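Notes for Week 6: What a Survey Number Is Worth
October 18, 2024
By Laimutė Šimkus

Last week we went through how samples are drawn. Most of you left happier about surveys than I would like, so these notes are about what goes wrong after the sample is fine.

Start with the reading, the Nirkley report on household spending. It claims 2531 completed interviews and it says so on the first page, in large type. Big numbers make people relax. Look at the appendix and you find that the questions on home goods were put to a subgroup of 962, and the one everybody quotes, on whether people "plan to spend more on their homes," was answered by 119 of them. The headline rests on that last group. The report never says this in one place. You have to put three tables side by side.

Then look at the wording. "Do you plan to spend more on your home in the coming year?" More than what? More than last year, more than you can afford, more than your neighbors? Somebody who bought nothing last year and expects to buy one lamp can say yes. So can somebody about to replace a roof. The report adds them together and calls it confidence.

I have no great quarrel with asking people what they plan to do. I do object to writing up the answers as if they were receipts. Plans are cheap. When the Mockus study went back to its own respondents the following February, it found that people who had said they would buy furniture mostly hadn't, and a fair share of the ones who said they wouldn't had done so. The authors treat this as a small problem and give it one paragraph. I would have made it the title.

Some of the trouble is in the categories. "Home goods" in the Nirkley questionnaire runs from tables to plant pots, and a respondent has to guess what belongs. Interviewers were told not to help. That keeps them from leading anyone, but it also means each person answers a slightly different question.
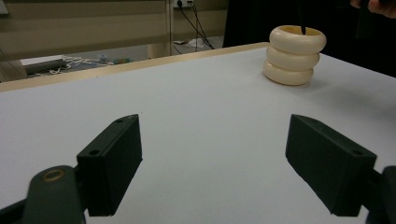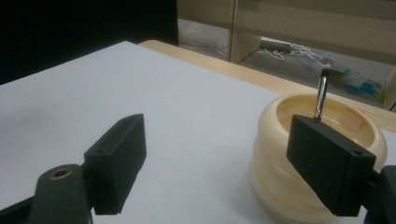 Cream-colored, on or over a white surface, and a fair test of where you would draw the line around "home goods."

Does a larger sample fix a badly worded question?

A larger sample only shrinks the random error. If the wording pushes people toward one answer, it pushes the extra people the same way, and you end up with a narrow margin around the wrong figure.

Keep that in mind when you meet a margin of error in print. It covers one kind of mistake, the luck of the draw, and it assumes the draw was random to begin with. It says nothing about people who hung up, people who misunderstood, or people who told the interviewer what sounded respectable. Siiri Ramanauskas makes this point at length in the second reading. I think she is too kind to the polling firms in her last section, where she suggests that weighting will take care of most nonresponse. Weighting helps if the people who refused are like the people of the same age and income who agreed. Ask yourself how anyone would know.

Order matters too. In the Tirnwood questionnaire, the item on satisfaction with the neighborhood comes right after a run of items on crime. The same item sits near the front in the Skiltell version, and the scores are higher. You could put this down to the two towns being different, as the Tirnwood authors do. They may even be right. But they never swapped the order for half the sample, a cheap thing to do, and without it I don't see how they can tell.

For next week, read the Koppel chapter on follow-up interviews, skipping the math at the end. Then take any survey finding from a newspaper and write one page covering:

- the exact question that was asked, word for word
- how many people answered that question, as opposed to how many were in the survey
- what came just before it, if you can find out
- one other reading of the result that the article leaves out

If you can't find the exact wording, say so and say where you looked. I will give full marks for a well-documented dead end. Twenty minutes of searching is enough.

Papers go to Aivar Strazds, who is grading this section.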